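Household Water Use in Olthorpe: A Survey of Two Neighborhoods

Senan Ní Mhurchú and Slamet Liem
Supervisor: Caoimhe Madigan
Submitted 1 Sep 2021

3. Method

We delivered paper questionnaires to 248 homes in the Foley and Grilia neighborhoods during August. Each household was asked to read its water meter at the start and end of one week and to write down how many people lived there. We also asked about gardens, dishwashers and the age of the toilets. We got 234 forms back. Several had only one meter reading, and we left those out of the usage figures but kept them for the questions about appliances.

Fergal Duggan checked our data entry against the paper forms. He found two readings where the last digits had been swapped, and we corrected both.

4. Results

Homes in Foley used more water per person than homes in Grilia. Most of the gap came from houses with lawns. When we compared only homes without a garden, the two neighborhoods were close, and we would not want to claim a difference there. The highest single reading was 4,000 gallons for the week, from a house that was filling a pool. We report the median for this reason.

Older toilets were more common in Grilia than we expected. Many people did not know the age of theirs, so this question worked badly — a better version would have asked whether the toilet had a dual flush button.

5. Problems

The week we picked was dry, and lawn watering was probably higher than it would be in spring. Some meters in Foley are shared between two units. We split those readings evenly, which may be wrong for any one home. 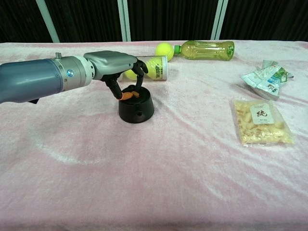

We had planned to do follow-up interviews with 60 households, but only a few people agreed, and we dropped that part. Their comments are in Appendix B. Most of them were about the price of water and the new billing dates.

6. Further work

A second survey in winter would show how much of the Foley figure is outdoor use. Ciarán Corrigan has offered to share the meter readings he keeps for his own building, and those cover a full year.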